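Start · Beiträge · Antworten · Medien · Über mich

Lesezeit: 2 Minuten

Thread: Wäsche, ein Zwischenstand

1/ Mittwochabend, kurz nach neun. Ich wollte nur ein T-Shirt falten. Inzwischen habe ich eine Meinung zu Blümchenmustern, zu Körben und zur Ordnung an sich. Tut mir leid, das wird länger.

2/ Fangen wir mit der Unterlage an. Weißer Grund, olivgraue Zweige, dazwischen rostorange Blüten. Meine Großtante hätte darauf Bienenstich serviert. Ich falte darauf Unterhemden, der Bienenstich war mir lieber.

3/ Kratzerchen und dunkle Pünktchen hat sie auch schon. Ich nenne das Patina, Ye-ji Kwon nennt es »wisch doch mal drüber«. Wir sind beide zu alt, um uns noch zu ändern. 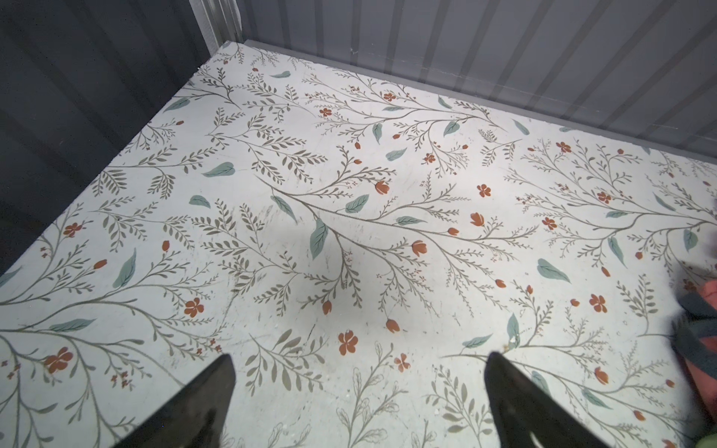
4/ Zum Thema Haufen

Ein Wäschehaufen hat keine Unterseite. Man nimmt oben etwas weg, und er ist danach genauso hoch. Ich habe 2000 Mal im Leben gefaltet, konservativ geschätzt, und er war noch jedes Mal wieder da. Physiker bitte melden.

5/ Soon-im Seok schwört auf die Methode »erst glattstreichen, dann denken«. Ich denke erst, und dann ist es zehn.

6/ Ärmel nach hinten, Seiten zur Mitte, einmal hoch, fertig. So steht es überall. Bei mir kommt dabei ein Briefumschlag heraus, in dem jemand einen Pullover verschicken wollte und es sich anders überlegt hat.

7/ Was dagegen funktioniert: Dinge aufhängen, die sonst auf der Faltfläche herumliegen würden. Hinten ein weißer Korb aus Lochblech für den Kleinkram, an der Seite ein schwarzer Drahtkorb mit Kabelbindern. Zwei Kabelbinder sieht man, und ich bin auf beide stolz. 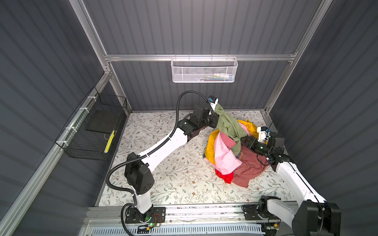

8/ Der Drahtkorb war als Zwischenlösung gedacht, seit März. Wer wissen will, wie lange eine Zwischenlösung hält, soll in meine Küchenschublade schauen, da liegt noch die Taschenlampe vom vorletzten Umzug.

9/ Regel fürs Aufhängen — alles, was man beim Falten sonst dreimal zur Seite schiebt, kommt in einen Korb. Alles, was man nie zur Seite schiebt, ist vermutlich Wäsche.

10/ Einzelne Socken werden bei mir nicht gefaltet. Sie bekommen eine Frist bis zum Wochenende, danach sind sie Staubtücher. Bisher hat sich keine einzige rechtzeitig gemeldet.

11/ Und nein, ich bügle nicht. Ich lege die Hemden unter die Jeans — die Jeans übernehmen das. Fragt mich nicht, wie die Hemden aussehen.

12/ Ye-ji schreibt gerade, man könne die Sachen auch gleich von der Leine anziehen. Ich denke darüber nach. Gute Nacht.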